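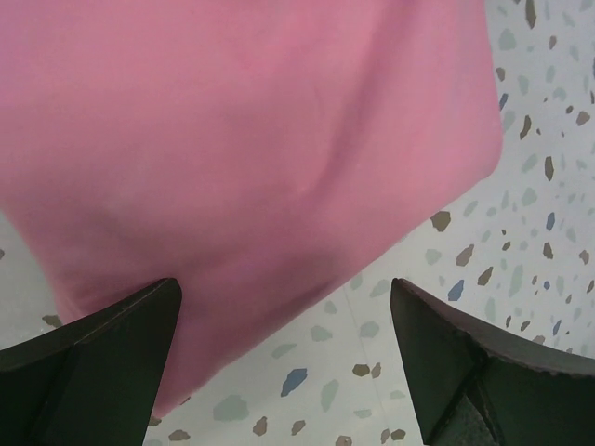
Folding a T-shirt to a fixed width starts with a flat hem. Lay the shirt on a smooth table and pull the hem straight by its corners. On a speckled terrazzo top, plain pink fabric shows its creases clearly, so work them outwards with the palm before any fold is made.

1. Turn the shirt sideways, hem to the left, neck to the right.
2. Open both sleeves. A sleeve doubled back on itself leaves a ridge about 3 cm in from the edge.

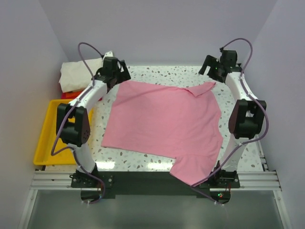 3. Fold each side to the centre line, sleeve included.
4. Bring the hem up to the neck, then fold in half again.
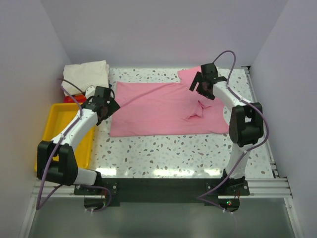
Blair Baxter
Linen room supervisor, Mandness

Long diagonal creases should be smoothed before step 3. Stack finished shirts in piles of six, folded edge outwards.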